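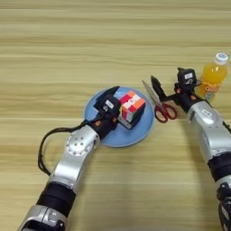

Gornis, February

The shared tables at Pivideck are cleared twice a day, once before lunch and once at 6 p.m., and the supplies manager who set up the routine does not think of it as cleaning. She calls it a reset. The building has seven shared tables and one stock room, and for the past two years she has been responsible for everything small enough to be left on a table and forgotten.

"Large items look after themselves," she said. "If a chair is in the wrong room, you trip over it. A marker in the wrong room is gone until you order another one."

Her inventory lists nearly 700 small items. Most are consumables: tape, markers, glue sticks, pencils. The rest she classes as returnables, and these take most of her time. Scissors are returnables. So are plates, rulers, staplers and the puzzles and games from the break shelf, which travel further than anything else in the building.

She was asked how the plates came into it, as they are kitchen stock.

"They were kitchen stock. People were already using them as trays, so I moved some over and wrote them down as trays. A plate has a rim. If you put something on it that rolls, it mostly stays there. It also gives the table a fixed point. Everything else gets put down in relation to the plate, whether people mean to or not."

She had tried partitioned trays first, a six-compartment model ordered from Uysal. They were withdrawn after seven weeks. The compartments were sized for paper clips and similar items, and anything larger was laid across the top of the dividers. Crumbs and pencil shavings collected in the corners and had to be brushed out by hand. A flat plate is wiped in one pass and stacks in the cupboard.

Color was a separate decision. The tabletops are pale wood with a strong grain, and she found that beige, clear and gray items were missed during the evening reset. The plates she moved over are blue. A set of scissors with gray handles was swapped for red-handled ones for the same reason. "I walk in, I look at the table for a couple of seconds, and I want to know what is on it," she said. "Striped wood is hard on the eyes for that. A thin metal ruler lying along the grain, you can look straight at it."

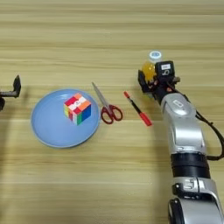 Placement is covered on half a page of the staff guide, under the heading Small Tools. Scissors are to be left closed and flat, beside the tray and never on it, because a long tool on a round plate tips when the rim is touched. On this table the pair lies right next to the blue plate with the handles toward the lower right, and the puzzle cube has the plate to itself, on the right half, with the left side clear. She would accept that arrangement at a reset check. Her one addition would be that an object on a plate should be nearer the middle, although she admitted that this has never been enforced.

Lidded containers get a rule of their own. The lid stays on unless a hand is in the container. Labels are put on the side, at the height of the contents, and never on the lid, after a month in which two lids were exchanged and the labels went with them.

Markers remain the weak point. The stock room issues eight per table at the start of the month and gets back fewer every time. She has tried cups, which tip over, and a magnetic strip, which held the markers well and was taken down when it scratched the wall paint. At present they are simply laid flat on the table. "I don't have a solution for markers," she said. "I have a budget line for markers."

The wood itself is wiped with a damp cloth along the grain and dried straight away. Ink is treated the same day. Her guide gives the steps: blot, a small amount of Gritia soap on a white cloth, wipe with the grain, dry, then wait until the next morning before deciding whether the mark needs sanding. Colored cloths are not used, as one of them once left more dye on the surface than the ink had. Plates are lifted when moved – unglazed feet on the underside of some of the older ones will leave fine curved scratches across the grain, and those show up badly in low light.

Asked how long a reset takes, she said six minutes per table if the returnables are all present. If one is missing, she allows herself one look through the adjoining room and then marks it on the sheet. The sheet is reviewed at the end of the month. The last review listed two rulers, a stapler and a deck of cards, and the stapler has since been found in the bicycle storage.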